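Chapter 7
Who Owns the Edge? Foreshores, Setbacks and the Structures People Build on Them

Before you start
By the end of this chapter you should be able to explain what a foreshore is, say who can build on one, and read a removal notice without getting lost in it. Bring the Lunddale map from Chapter 4, as we'll be using it again.

I grew up in a house that was partly illegal. I didn't know that as a kid, of course. What I knew was that we had a boat shed with a bunk in it, a bit of decking that went out over the lake at Lunddale, and a neighbour called Adelino Torres who had an even bigger bit of decking and was very proud of it. The shed was where my cousins slept in summer. Then one September a letter came from the council, and my mother read it standing up at the kitchen bench, and after that the shed was all the adults talked about.

So I come to this topic with some baggage, and you may as well have that up front. I've since worked on the other side of the counter (four years in the permits office at Tudton, mostly answering the phone) and I've typed letters very like the one we got. I still think about that decking whenever I see a survey peg.

What was in the letter? Three things, really. It said where the property line was. It said how far back from the high-water mark you had to be before you could put anything permanent on the ground – 16 metres, in our case. And it gave us a date. The setback was the part my parents argued with, because the lake had moved! When my grandfather put the first posts in, the water was a good deal further out, and he would have told you he was well inside his rights. Whether he was is a harder question than it sounds, and we'll spend most of section 7.2 on it.

Here's the short version. A property line that follows a fence stays where the fence is. A property line that follows water may not. If the shore creeps in slowly, the line usually creeps with it. If a storm takes a big bite out of the bank overnight, the line may well stay where it was before. Slow and sudden get treated differently, and a surprising amount of money has been spent arguing about which one happened. The Gethin case, which you'll meet on the next few pages, ran for seven years on that one point.

Gethin is a river town, and at the time there were around 600 people living along the lower bank. Some had titles going back generations. Some had a handshake and a shed. When the council decided to clear the bank for a flood wall, both groups got the same notice, worded the same way, and you can imagine how that went down at the public meeting. Celeste Correia, who chaired it, kept a diary that year and has let me quote from it in section 7.3. It's blunt and quite funny, and she is much harder on herself than I would have been.

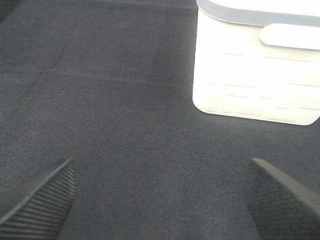 Department of Planning and Local Government Studies

A word about words. You'll see "illegal", "informal", "unauthorised" and "non-conforming" used in this chapter, and people often swap them around as if they were the same. They aren't. A non-conforming building was fine when it went up and the rules changed around it. An unauthorised one never had a permit. "Informal" is kinder and vaguer, and planners tend to reach for it when they're not sure who's reading. I'll try to be consistent, and my colleague Catinca Dobre has gone through the draft with a red pen to keep me that way.

How the chapter is laid out
7.1 Finding the line: high-water marks, surveys and old maps
7.2 When the water moves
7.3 Notices, hearings and the Gethin bank
7.4 After removal: compensation, rehousing and the Brusotico ferry landing

If you're short of time, read 7.3 first. It stands up well enough by itself, and most students find the legal bits in 7.2 easier once they've seen them cause trouble for somebody.

Warm-up
Find a piece of shoreline you can walk to – lake, river or harbour, whatever you've got. Look up the setback on your council's website and write down where you found it. Then go and have a look at what's been built there, and make a rough sketch to bring to class.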